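Lusgate textile bank collections cut to once a fortnight

Thursday, January 19, 2023

Clothing and textile banks in Lusgate will be emptied once a fortnight from next month, after the contractor Brimer said the present weekly round was running half full.

The change covers nine sites, including the two at the Lambrechts car park. Residents left roughly 840 kilos of clothes, towels and bedding at the banks in October, the last month for which the council has figures.
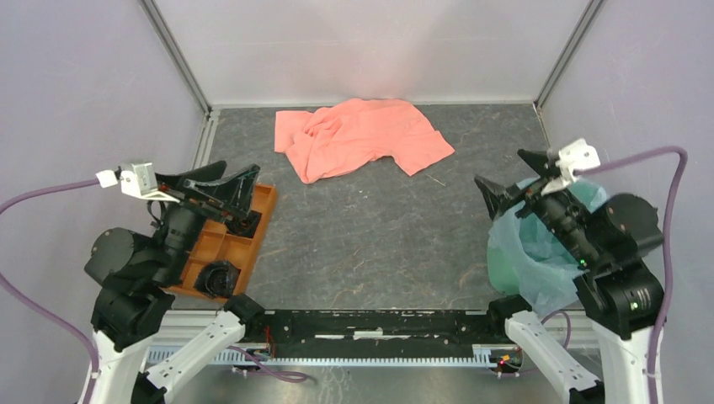

What can go in the banks?
Clean, dry clothing, paired shoes, towels, sheets and curtains are all accepted. Duvets, pillows and carpet are not, and should be taken to the Cikedska Road tip.

Items should be put in tied bags – loose clothes tend to get damp and have to be thrown away. Bags left on the ground beside a full bank will be treated as fly-tipping.

The council said the new timetable would be looked at again after six months. Full banks can be reported through its website or at the library desk.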